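Section 4: Waistbands, Drawstrings and Getting Shorts Ready to Fold

If you've come straight here from the sorting chapter, welcome, and go get your clean pile. I wrote this part of the Prondico home laundry guide after a September when I folded sports kit nearly every night, and I've tidied it up once since then (November 2018, if you're comparing printouts).

Gym shorts look like the easiest thing in the basket. They're slippery, they puff up at the waist, and the cord has a mind of its own. So we deal with the waist first and fold second.

You'll need a clear patch of table, a big safety pin and, if you have one, the flat folding board from Section 2. Mine is an Alitz, 400 mm wide, and it suits adult shorts just fine. For kids' sizes I skip the board altogether.

4.1 Checking the waist

1. Turn the shorts right side out and empty the pockets. Yes, again, even if you did it before the wash!

2. Open the waist with both hands and look down inside it. You want to find the whole drawstring before you start pulling on anything.

3. Run your thumb around the elastic. If it has rolled over on itself inside the casing, pinch the rolled bit and work it flat, a little at a time.

4. Stretch the waist gently out to the sides and let it go. Do that a couple of times and the gathers mostly even themselves out.

Note: Gathered elastic never lies completely flat, so please don't try to iron it into submission. I did that to a pair I loved and the waist came out wavy for good.

4.2 Sorting out the cord

1. Lay the shorts front side up with the waist toward you.

2. Loosen any knot with your fingers. If it's really tight, wiggle the closed safety pin into the middle of it and rock it back and forth.

3. Pull both ends out until they match. If one end has slipped back into the casing, pin through the end you can still reach before you go hunting for the other one (ask me how I know).

4. Tie a loose bow, or coil the cord and tuck it inside the waist. I tuck. It keeps the front smooth and the cord doesn't snag on the next thing in the drawer.

Caution: Don't yank on one end only. On some shorts the cord isn't stitched at the back and the whole thing will come sailing out in your hand.

A bright cord makes all of this quicker, especially the orange-on-green kind, where you can spot a loop down in the waist right away.

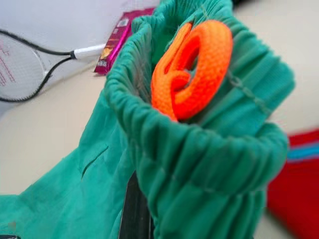
Þorgeirsson wrote in to say that tucking is fine for the drawer but a bow is better for the wash, and that a small stitch through the cord at the center back saves all the fishing around with pins. I've tried the stitch on two pairs now and I'm a convert, so consider it added.

4.3 Folding

1. Fold the shorts in half lengthwise, one leg on top of the other, and smooth from the waist down to the hems.

2. Tuck in the pointy bit at the crotch so you have a straight edge.

3. Bring the hems up to just under the elastic, then fold once more if your drawer is shallow.

4. Stand them on their folded edge with the waist facing the back of the drawer.

For swim shorts with a mesh lining, go to Section 5.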